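Re: [liltovau-kitchen] Bottles in the bottom of the fridge

Hello all,

Thank you so much for the message below, and I'm sorry to have been slow with a reply. I started one at lunchtime, went to have a look in the fridge to be sure of what I was saying, and then of course got caught up in wiping things. I do sympathise with anyone who opens that lower compartment with one hand and a mug in the other. When we moved from the old upright fridge in March I was rather sad to lose the door with its bottle rack, and it took me a good few weeks to stop reaching for it.

I have come round to the new one, though. The pull-out part is very good for bottles once you stop wanting them to stand. I'll set down how I've been doing it at our end of the corridor, and people can pick and choose. I know the Jitanon floor has its own habits and I wouldn't dream of interfering with their milk.

1. Clear it before you fill it

I know it sounds fussy, but do take everything out first. I laid it all along the worktop on a clean tea towel and there were things in there I had quite forgotten buying. Anything open and past its best went down the sink, empties were rinsed and squashed for the recycling, and a rather sad half lemon went in the compost. If you find a bag or a bit of wrapping and can't think what it was for, please don't tuck it back in at the side. It will only slide about and get under something.

The worktop looks dreadful halfway through and you will wish you hadn't begun. Have a cup of tea at that point. It goes back in much more quickly than it came out.

2. Leave the slots in the floor showing

The tray at the bottom has narrow slots in it, and I'd ask everyone not to line it with kitchen roll. I did this myself for a while and was very pleased with how neat it looked, and then found the paper had gone soggy and stuck itself down. Warm water with a drop of washing-up liquid is plenty, and an old toothbrush for the slots. Dry it properly afterwards with something that doesn't shed.

I've tried the lemon-scented spray from the Dramier range as well, which somebody kindly left under the sink. It cleans nicely enough but the butter tasted of it for days, so I've moved it to the shelf with the floor things.

3. Lay the fizzy drinks down, and check the caps first

This was the bit that worried our friend below, and I quite understand why. My own rule is that a bottle goes on its side only if the cap has been done up hard, and I mean properly hard, with a cloth if your hands are slippery. The big cola-type ones with the screw tops have behaved very well for me. Hold the bottle by the neck as you lower it, so the heavy end settles gently on the tray and doesn't bang down.

I don't mind a bottle lying at a bit of a slant. I used to try to get them all square with the sides, like sardines, and it was only ever tidy until the first person wanted a drink. A slanted one leaves you somewhere to get your fingers in round the shoulder. The blue label and blue cap are easy enough to spot from above as well – no need to go lifting things to see what you've got.

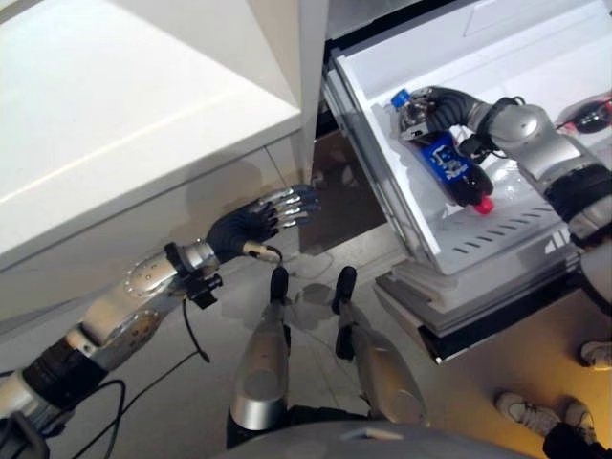 4. Keep the part-used ones somewhere else

Once a bottle has been opened and a good deal of it drunk, it goes flat quicker than you'd like, and I think it's happier standing. I've been putting those on the top shelf at the left, beside the jam. There's only a little height to spare, so have a go with yours before you shut the door on it. Milk and juice in cartons should always stand, please, however firmly you think the flap is closed. I shan't say more about the orange juice. We have all moved on.

If you have a few people coming, put your spare bottles in the store cupboard in the passage and bring them through as you need them. A fridge packed solid takes an age to chill anything, and it does make the person looking for their yoghurt rather cross. I put mine in 12 hours ahead when I remember, and the evening before is easier to remember than a number.

5. Slide it shut slowly

The pull-out has quite a thick edge and it won't close kindly on something poking up. Push it with the flat of your hand and stop if you feel it catch. If it does catch, it's nearly always a bottle that has rolled, and turning it a little the other way will sort it out. Please don't use your hip! I have done so with my arms full, and a bottle at the back went over with such a thump that I was frightened to open it for the rest of the afternoon. I left it to calm down and opened it over the sink, and I'd suggest you do the same with any that have had a knock.

A few other odds and ends while I'm here.

To the question about the little plastic dividers: yes, we have a set, they're in the drawer with the rolling pin, and you are very welcome to them. I found they took up more room than they saved, but I had mostly tall bottles and they may be just the thing for small ones. Ndung'u on the high street sells them loose if you'd like more, in with the lunch boxes at the back of the shop. I'd measure before you go. I came home with the wrong size and now keep pencils in it.

As for labelling, I'm in favour of a strip of masking tape on the cap with your initials, and a date if it's food. Biro smudges when it gets damp, so use the black marker on the string. Could whoever borrowed the string please bring it back with the marker.

Do write again if it goes wrong. I have a stack of old tea towels going spare, very soft, some of them a bit faded, and I'll leave them on the bench by the kettle for anyone who wants one for mopping.

With warm wishes from the kettle end

----- Earlier message -----
Sent: Dec 8, 2021
To: liltovau-kitchen
Subject: Bottles in the bottom of the fridge

Hello everyone,

Is it all right to lie fizzy drinks on their sides in the pull-out part of the fridge? I had one leak on me last week and it went right through the slots and underneath, and I spent 25 minutes getting it out with a sponge on a stick. It may be that I hadn't done the top up properly.

They won't stand up in there and I don't like to take over the shelves. Does anybody have a way of doing it that works? Also, do we own any of those plastic dividers, or did I see those somewhere else?

Sorry again to whoever's cheese got wet. I've put a new one in.

Many thanks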